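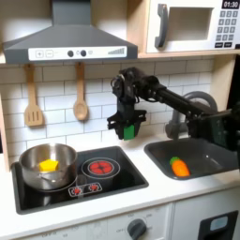

A toy kitchen with a white countertop, a tiled backsplash and a pot on the left burner.

Small kitchens, measured properly

Yvonne Dawber has spent most of her career on the space between a sink and a stove. She trained as a joiner, moved into kitchen planning, and now runs the design office at Trandel, a firm in Farnport that fits out apartments for housing associations. Her kitchens are short, usually against one wall, and built to a fixed price.

The section of counter between the sink and the cooktop is where she starts every drawing. "Everything gets put down there," she says. "The board, the colander, the plate you're about to serve on. If that stretch is too short, people work on top of the burners, and then you have a board sitting on a hot plate."

Trandel's house rule is a minimum of 400 millimeters of clear counter in that position, measured from the outer edge of the sink rim to the outer edge of the cooktop. Dawber is particular about the measuring points. Drawings that arrive from outside architects often measure from center to center, or from the cabinet joints, and the result on site can be a good deal less than the plan suggests.

"A base cabinet is a base cabinet. It tells you nothing about the cutout," she says. "I ask for the appliance sheet before I look at the plan. Half of the corrections we make are there."

On the other side of the cooktop, next to a wall or a tall cabinet, the rule is 300 millimeters. This figure is for pan handles. Dawber would accept less beside an open end, but she doesn't put a cooktop at an open end if there is any alternative, and in family apartments she won't do it at all. A handle that sticks out into a walkway gets caught on a sleeve or pulled by a child.

The choice of sink matters more than clients expect. A drainer takes up as much length as the bowl, and in a short run it usually comes out of the work surface. Dawber specifies a single bowl without a drainer in most of the smaller units and supplies a loose rack. Tenants can put the rack away. Her colleague Abimbola Ekpo, who handles the installation side, was against this at first on account of standing water at the joint behind the tap.

"He was right about the joint," she says. "We changed the detail. The upstand is now bedded before the tile goes on, and the sealant line is somewhere you can get at it with a blade."

Tile is another subject on which she has a settled position. She prefers it to a sheet panel behind a cooktop, in a plain white glaze, with a gray grout. White grout looks good at handover and is stained within the year. A sheet panel is faster to fit, but one damaged area means replacing the whole length, and the replacement rarely matches. With tile, the crew leaves a box of spares in the cabinet under the sink.

Trandel fitted 13 kitchens of this type in the Zeleke building, which was handed over in July. The runs there are identical apart from two that are mirrored. Mirroring, Dawber says, causes more trouble than any other decision in a repeat job. The door swings get reversed, the waste pipe ends up on the wrong side of a cabinet divider, and the cooktop controls, which can't be mirrored, are suddenly next to the sink.

"You need a separate drawing for the mirrored unit. A note saying 'as A, handed' is an invitation to drill a hole in the wrong place."

Her advice to people planning a kitchen at home is mostly to mark it out first. She suggests masking tape on the floor and a table at the right height, with the real pots on it. Wall cabinets can be taped on the wall. She recommends cooking one ordinary meal's worth of movements against the tape, from fridge to sink to board to stove, and seeing where the hands go when they are full.

Lighting should be fixed at that stage too. A single ceiling fitting behind the cook puts the work surface in shadow. Dawber puts a strip under the wall cabinets, set toward the front edge, and leaves a 10 millimeter lip to hide it from anyone sitting down. The switch goes at the entrance to the room, with no second switch on the fitting itself.

She is currently drawing a set of studio units for Clolano, where the whole kitchen has to close behind doors. The doors are the difficulty. When open they take away the side clearance by the cooktop, and she hasn't yet found a pocket hinge that fits both the depth and the budget. The first full-size mockup is being built in the Farnport workshop, in raw board, with the sink position still marked in pencil.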